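I think we should all stop buying fruit by the bag. There, I said it! My neighbor Unnur swears by the two-kilo net, and every January she hands me the ones her kids won't touch.

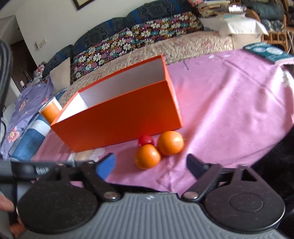 Buying loose takes longer, sure, but you get to pick each one up and feel the weight (heavy means juicy, light means back it goes). And you only bring home what you'll eat this week.
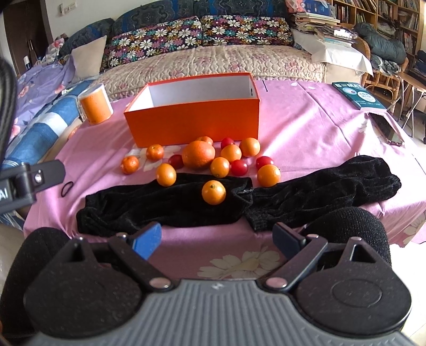 Unnur says bags are cheaper. Maybe per pound, but she isn't counting the fuzzy one at the bottom that takes 2 friends down with it. I'd pay a little extra for a small pile I picked myself, and I do.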